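The Robot Would Like a Moment to Think

At Usto, the arms are fast and the software is not. That is how the engineers there want it, at least until the planner stops scaring them.

The company builds motion planning tools for small robot arms, the kind that fit on a tabletop and cost less than a decent used car. Its main product, Zalar, takes a goal ("go there") and works out a path that avoids walls, posts and the arm's own elbow. The elbow is the hard one. Early versions of Zalar treated it as a rumor.

A path planner is a machine for guessing. It tosses out candidate poses, throws away the ones that would hit something, and strings the survivors together into a route. On a bad afternoon in November, the log for one short reach showed 299 rejected poses before the planner found one it liked. The move itself took 6 seconds. The path went up, over and sideways, like a man trying to leave a party without saying goodbye.

Corners make all of this worse. In open space there are plenty of ways to get from one spot to another. Put up two walls that meet and most of those ways go through something solid. So the team tests in corners, over and over, and reads logs the way other people read the sports page.

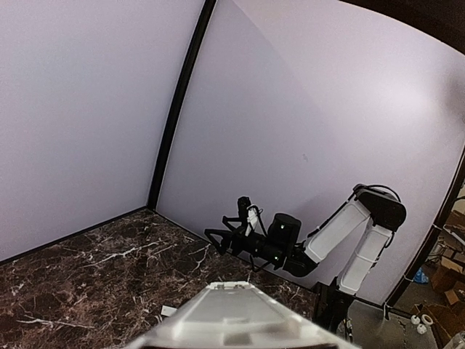 Gripper open, the arm reaches toward the back of its corner enclosure.

The walls in the planner's head are a little thicker than the walls in the room. Engineers call this padding, and they argue about it more than they argue about pay. Too much and the robot decides the whole corner is off limits and sulks. Too little and you're buying parts. Zalar shipped with 40 millimeters, which pleased the cautious half of the office and meant the arm could barely pick up anything near a wall. The current setting is 5, and the cautious half now stands farther back.

Then there are cables. Most planners know the shape of every link and joint and have no idea that a wire is looped over the top. Zalar's fix is a crude one: it draws a fat invisible sausage where the cable might be and tells the arm to stay clear of it. The function's name in the code is "sausage." A rename has been on the to-do list for some time.

The next release is supposed to replan in mid-move if something shifts. In the demo I watched, the arm set off, paused, reconsidered, and went back to where it started. The log said "success."

412 shares | 27 comments

RELATED
Ulloa's Simulator Has Very Good Gravity and Very Bad Friction
Why Your Robot Can't Find the Cup
Inside Ostden, Where the Calibration Never Ends
A Short History of the Emergency Stop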